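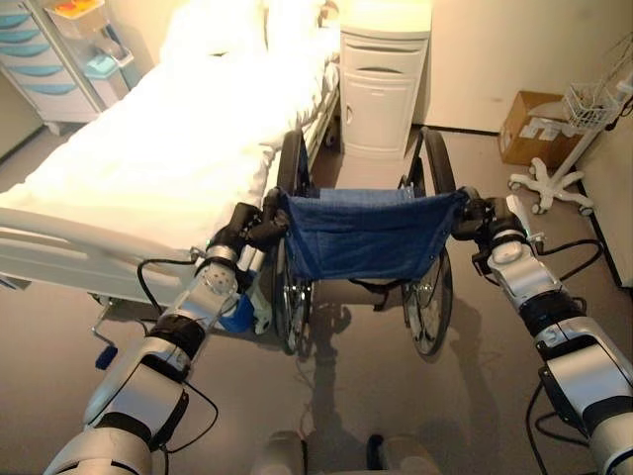
4.2 Wheelchair handling with the Paewai two-arm package

The Paewai package is sold by Zollero as a ready-made upper body for care settings, with two arms, two hands and a licence for the motion software, and of all the jobs listed in its brochure it was the moving of an empty wheelchair that our colleagues on the wards asked us about most often. We therefore gave this job rather more of our time than we had first planned, and we hope the reader will forgive a correspondingly longer section. The work was done at the bedside, with the chair standing close alongside the bed and a hand on each of its two push handles, and we kept to an ordinary folding chair with a fabric back because that is the kind most of our partner homes own. A soft back gives the arms nothing firm to lean against, so all of the steering has to come through the handles, and any difference between the left hand and the right shows up at once as a turn.

The supplier's instructions treat the grasp as a single step. Our operators, Fouad Younis and Manaia Lowther, soon preferred to think of it as two, and we have followed them here. First the hands are brought up behind the handles and closed lightly; then the software is asked to balance the two arms before the grip is tightened and any push begins. Skipping the balancing step saves five seconds, and on a clear floor it did no harm that we could find. Beside a bed it was another matter, and in the early runs the chair tended to swing towards the bed frame as soon as it began to roll.

We carried out 80 runs in all, 30 of them with the settings as delivered and the remainder after Garba Adeyemi had lowered the push force to suit a lighter chair. A run was counted as complete when the chair had been drawn back from the bedside, turned and left facing the door without touching the furniture. The records were kept by hand on paper sheets and entered into Stata at the end of each day — a slow way of doing things, we admit, but one that let the operators write remarks in the margin, and we found those remarks every bit as useful as the scores.

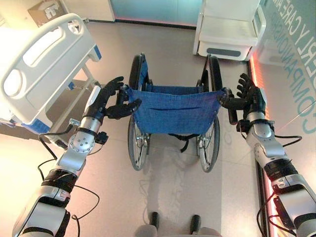

Figure 3. Both hands on the push handles of the folding wheelchair, viewed from behind the chair, with the foot end of the bed to the left.

As Figure 3 shows, the two hands need not hold the handles in quite the same manner. The left has its fingers curled round the handle, while the right holds on with some of its fingertips raised above the grip. We were a little worried by this sort of unevenness at first and spent a good many evenings trying to train it away, before Alaric Kapoor suggested that we simply record it and carry on. His advice was sound. The margin notes link the difficult runs far more often to the position of the front castors at the start than to the shape of either hand, and we would gladly have those evenings back.

Two points about the product itself deserve a mention for anyone thinking of buying it. The cables outside the arms need room, and a user working between a bed and a wall should allow for them when choosing where to stand the base. The second is the warning tone given when the grip slips, which is pleasant enough but too quiet for a busy ward; Zollero has told us that a louder one is planned. Neither point would put us off, and the help we had by telephone was patient and kind throughout. We return to the question of occupied chairs, which we did not attempt, in Section 5.

Journals > Care Technology > Product Studies > Full text

Related articles
Choosing a hoist for a small care home
Cititz bed sensors: a year on two wards
M. Virk, Teaching night staff to work alongside machines
Letters to the editor, October

We use cookies to remember your reading settings. By continuing to use this site you agree to our cookie policy.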